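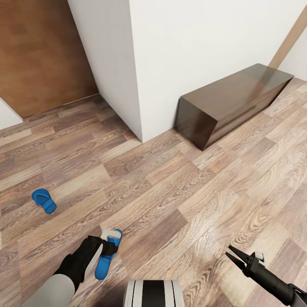

Clemaddale Allotment Society: minutes, Tue 4 September

Me again on the notes, so apologies in advance for the spelling and for anything I missed while I was pouring tea. Eleanor's old notebook is full, which is why these are going straight up on the site.

1. Last time's minutes
Read out, and I got the date of the plant swap wrong (sorry!). Corrected and agreed.

2. Water
This took up most of the evening. The meter at the Negi Lane tap read 2219 when Mostafa Nasr checked it on his way in, and he thinks that's high for the time of year. I said my own beans had a lot to answer for, and a few others owned up to sprinklers. We went back and forth on whether to ban them outright. In the end we agreed on hand watering only after a dry week, with the sprinklers allowed back if we get proper rain. Mostafa will read the meter every Sunday and write the number on the shed door so we can all see it.

The second tap, down by the compost bays, still drips. I've got a washer at home that might fit it. If it doesn't I'll ask at Faltis, they usually have odd sizes in the drawer by the register.

3. The path
Long grumble about the bottom path, which I joined in with. Wheelbarrows sink in it every winter and plots at that end are hard to rent out. We have one quote, from Dondo, for $3000, and that's gravel and edging but not digging out. I think it's steep. Mostafa thinks it's fair if the edging lasts. We voted to get another price before deciding, and I'm to phone round. If we do go ahead it has to be done before January, when the ground gets hopeless.

4. Empty plots
Three are free, and four people on the waiting list, so somebody is going to be disappointed. There was talk of splitting the big one by the gate in half, and I liked that a lot (a full plot nearly finished me off my first year). Agreed to offer it as two halves and see who bites.

5. Squash supper
Yes, we're doing it again! Same hall, bring a dish and your own bowl. I've promised my pumpkin chili, less hot than last year's. We need folding tables, and whoever borrowed the long extension cord, please bring it back.

6. Anything else
Rabbits. The wire on the north side has lifted and they're straight under it. A few of us will go down on Saturday morning with pegs and a mallet, come along if you're free, I'll have doughnuts.
Also a reminder that the gate code changes this month. Ask me for it in person, I'm not putting it on here.

We wrapped up just before nine. Next meeting is same place, same time, first Tuesday of the month.

Comments

beanpole_jo
Could I go on the list for one of the half plots? My knees would be grateful.

R. Tully
Think I have the extension cord. Orange one? Will drop it off Saturday.

marrowman
$3000 without the digging out is a lot of money. My brother-in-law had a drive done for less. I can get you his guy's number.

Recent posts
Plant swap: what's left over
Compost bays, which one is which
Clemaddale seed order form
Minutes from the August meeting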